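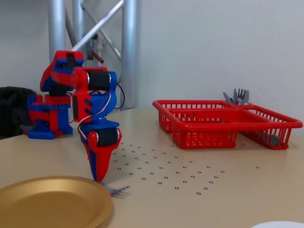 Sorting Cutlery into a Divided Basket

Last updated in January
Category: Kitchen storage / Table clearing

A divided cutlery basket holds the forks, knives and spoons for a household in one place and can be carried to and from the table. It works well only if the compartments are assigned, the pieces go in the same way up each time, and the basket is washed as often as its contents. The procedure below covers reusable plastic utensils and open-sided plastic baskets. Notes on metal flatware are given near the end.

What you need

One divided basket, with three compartments or more
The utensils to be sorted
A clear stretch of tabletop beside the basket
A dish towel
A small bottle brush or an old toothbrush
Masking tape and a pen (optional)

Choosing the basket

Basket walls are either solid or open. Open lattice walls let air reach the handles and let water drain out, and are the better choice if utensils go in straight from the drying rack. Solid walls keep out dust and suit cutlery that is used only now and then.

Check the size of the openings before buying. A narrow handle can pass through a coarse lattice and catch, so that the piece leans and blocks the compartment. To test, push the thinnest handle you own against the wall from the inside. If it goes through by more than the thickness of the wall, choose a finer mesh or line the bottom of that compartment.

The compartments should be shallower than the utensils are long. Two thirds of the length of a fork is a good depth. In a deeper basket the heads sit below the rim and have to be fished out. In a much shallower one the basket becomes top-heavy and tips when carried.

The baskets used for testing this procedure were a Stuster with three compartments and a Gotell with four. The Gotell has a lower front section, convenient for teaspoons and children's forks. Its floor is flat and holds water in the corners, so it needs to be tilted after rinsing.

Step 1. Clear and wipe the table

Move plates and cups to one side, leaving a working area at least as wide as the basket is long. Wipe the area and dry it. Utensils laid on a damp surface pick up crumbs and have to be wiped a second time.

Set the basket on the side of your working hand, with the lowest section facing you. Left-handed users should reverse the layout.

Step 2. Empty the basket completely

Take out every piece, including those lying flat on the bottom. A fallen utensil shortens the usable depth of the compartment and props up whatever is placed on top of it. Turn the basket over above the sink and tap the base twice to loosen crumbs.

Do not sort around pieces that are already in the basket. It takes longer, and misplaced pieces stay where they are.

Step 3. Inspect each piece

Lay the utensils flat in a single layer, all heads pointing the same way. Look for:

Bent or missing fork tines
White stress lines where the neck meets the handle
Rough or melted edges from contact with a hot pan
Food residue between the tines and under the lip of the spoon bowl

Discard anything with a stress line. Plastic that has whitened at the neck will break there, usually under a load such as cutting cold butter. Residue can be removed with the brush and warm soapy water. Dry the piece before returning it to the row.

Step 4. Assign the compartments

Give the longest compartment to whichever type you own most of. In most homes this is the fork. Knives go in the compartment farthest from the edge of the table. Teaspoons and other short pieces go in the lowest section.

If several people set the table, mark each compartment with masking tape on the outside of the rim. Tape does not stick well to lattice, so keep it to the solid band at the top. Dragica Ristić, who tested the procedure on a family of 6, marked only the knife compartment and found that the others stayed in order without labels.

Step 5. Load the basket

Pick up each utensil at the middle of the handle. A fork lying flat is easiest to lift if the handle end is pressed down lightly with one finger, which raises the tines enough to get a second finger under the neck. Spoons rock on the bowl and can be lifted the same way.

Lower the piece in with the handle down and the head up. Load from the back corners forward. Place the first piece of each type against a corner, where two walls support it, and lean the following pieces against it with the heads facing the same direction.

Stop when the compartment is three quarters full. Tightly loaded forks lock together at the tines and come out in clumps.

Table knives with a serrated edge may be stored handle up if small children use the basket. Sharp knives do not belong in it in either direction.

Step 6. Check stability

Lift the basket by both ends and set it down again. Nothing should shift or drop to the bottom. If one end feels clearly heavier, move the largest group toward the center. A short utensil that slides under the others belongs in the low section.

Drying

Pieces taken from a rinse should drain on a towel before loading. The contact point between handle and floor is the last place to dry, even in an open basket. Where the basket sits on a wooden surface, put a folded towel under it for the first hour.

Metal flatware

The same order applies, with two changes. Metal is heavier, so a light plastic basket should be filled only halfway, and the weight should be spread across all compartments. Rounded handle ends cause no trouble, but narrow ones can work through a lattice floor. A piece of drawer liner cut to fit prevents this.

Common problems

Utensils lean outward. The compartment is too wide for the number of pieces. Move them to a smaller section or add a divider of stiff card.

Handles stick out through the wall. Turn the piece a quarter turn so that the wide face of the handle meets the lattice.

The basket smells stale. Wash it in hot soapy water, brush the inside corners, and dry it upside down overnight.

Red or other dark plastic shows a white film. This is usually limescale. Soak the basket in equal parts white vinegar and water for twenty minutes, then rinse.

Maintenance interval

Empty and wash the basket weekly in daily use, or monthly if it stays in a cupboard. Repeat the inspection in Step 3 each time.

Text: Biljana Papadopoulos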